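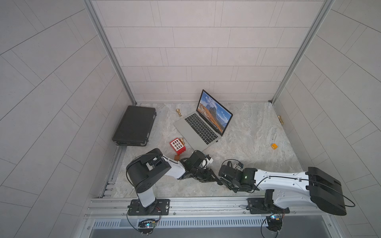 Scanning and sorting my dad's old slides without losing my mind

Posted in Family Photos and Keepsakes

marigold_porch
Hello all, longtime reader, first time I've worked up the nerve to write something. I hope this is the right section!

My father was a great one for slides. He took them on every vacation we ever had, and a good many that my mother and he took before us kids came along, and he gave the same slide show every Thanksgiving until the projector bulb burned out and the drugstore stopped carrying them. He moved into a smaller apartment in August and the slides came to me, in six carousels, two shoeboxes and a cookie tin. I sat down with a cup of coffee one evening and went through the carousels, and there are 788 slides in those alone. I have not had the courage to tackle the shoeboxes.

I'd like to get them onto my laptop so that my brother and sister can have copies, and so I can put together a little show for Dad while he can still tell us who everybody is. He's sharp as a tack about the old days but his eyes aren't good, and holding a slide up to the lamp does nothing for him anymore.

My neighbor lent me her slide scanner, a Griltley, one of the small ones where you push the slides through in a plastic holder. It works fine as far as I can tell. I've done 251 so far, and here is where I'm stuck:

They are all named with a string of numbers and I have been dragging them onto the desktop, and now I can't find anything. I have mountains and more mountains. Dad loved a mountain. I truly can't tell Colorado from Wyoming, and I was there for some of it.

Should I be scanning everything, or picking first? My brother says scan it all, my sister says life is short.

And then the color. A lot of the early sixties ones have gone pink. Do I fix that as I go along, or leave it for later?

I'm not a computer person but I'm patient and I can follow directions. Thank you so much for reading all this, I know I do go on.

Joar Hedlund
Welcome, and please don't apologize for going on, you're in good company on this site. I did this same job two winters ago with my aunt's slides from Zavcombe, where she taught school most of her life, and I made just about every mistake a person can make, so let me pass along what I'd do if I were starting over.

First of all, stop scanning for a day or two. I know you've got some momentum, but the slides have waited sixty years and they'll wait until the weekend. Get what you have into order before you add to it.

Make one folder in your Pictures folder and call it Dad Slides. Inside it, make a folder for each container: Carousel 1, Carousel 2, and so on, then Shoebox A, Shoebox B, Cookie Tin. Put a piece of masking tape on each real container with the same name on it. The whole system rests on that tape. When your sister calls up and wants a print of the one with the station wagon, you look at which folder it's in, and you walk over to the shelf and pull out the right carousel. I tried sorting by year at the start, and then by state, and I moved my aunt's pictures around so many times that I still have a few dozen I can't match up to a slide.

Then name the pictures by where the slide sits. Something like C1-013 for the thirteenth slot in the first carousel. It isn't pretty, but it takes no thinking, and you can do it with the television on. The descriptions can come later, and for those I would use a plain old spreadsheet, or a notebook if you like a notebook better. One line per slide: the number, the place, who's in it, anything Dad says.

Look at the cardboard mounts while you've got them in your hand, too. A lot of them had the month and year of processing stamped right on the edge, and that will settle some of your Colorado and Wyoming arguments. Do keep in mind that it's the date the film was developed. My aunt was capable of leaving a roll in the camera from one Fourth of July to the next, and so there's a Christmas tree stamped May.

As for picking, I'm going to side with your sister, mostly. Put each carousel on a light box (a sheet of white paper on a sunny windowsill did me fine) and pull out the true duds, the black ones and the ones of the inside of a lens cap. But keep anything with a person in it, even a blurry one, and keep anything with a house, a car, a kitchen or a street. Those turned out to be what my cousins wanted. With the mountains I would keep the best two or three from each trip and leave the rest in the carousel. You aren't throwing them away, remember. They'll be sitting right there if he asks for one.

Leave the color alone for now. Save the scan just as it comes, and if you want a nicer version for the show, make a copy and fix the copy. Almost any photo program has an "auto color" button, and on pink slides it gets you most of the way with one click. I spent an entire evening on a single picture of a picnic table once, and when I showed it to my aunt she said the tablecloth was wrong.

Two more small things. Blow the dust off each slide with one of those rubber squeeze bulbs before it goes in the holder, never your breath and never a tissue. And copy the whole Dad Slides folder to an outside drive at the end of every session, then keep that drive in another room, or better yet at your brother's. I lost 3 carousels' worth of scanning to a glass of iced tea and I'm still sore about it.

For the show itself, I'd keep it short, and I'd have your phone on the table recording his voice while he talks. My aunt passed the following spring, and I listen to that recording a good deal more than I look at the pictures.

tuckerdale58
Just send them out. I used Van Wijk for my wedding slides and they came back in a month on a thumb drive, all nice and clean. Costs money but so does your time. You can always do the cookie tin yourself if you want something to do.

pines_and_pie
Everything Joar said about the tape! I'll only add a couple of things, as I'm in the middle of my mother-in-law's slides as we speak.

If you do send any out, like the answer above says, number the slides in pencil on the mount before they leave the house. Mine came back in perfect shape but in a different order, and it took me most of a week to get them back the way she'd had them. The order matters more than you'd think, especially with a carousel, where somebody sat down once and decided what came after what. It's practically a diary.

I keep my notes in Cleltell, and it's nice enough because my husband can add to it from his own computer, but a shared spreadsheet would do the very same thing. Don't let anybody talk you into paying for something fancy.

For your dad's eyes, hook the laptop up to the television if you can. All it takes is one cable. Turn the lamps down, put his chair closer than you think is polite, and give him lots of time on each one. I set ours to change every ten seconds the first time and it was a disaster, she was still telling us about the dog and we were already at Niagara Falls. Now I just press the arrow key when she's done talking.

marigold_porch
Oh, thank you, all of you! I bought the masking tape this morning and all six carousels are labeled. I checked the mounts as Joar suggested and a whole run of my mystery mountains is stamped September 1964, so that is Wyoming, and my brother owes me lunch. I called Dad to tell him and he said well of course it's Wyoming, and then he was off on a story about a flat tire and a man with a mule that I had never heard in my life. I wrote down as much as I could on the back of the electric bill. I'll have the phone recording next time.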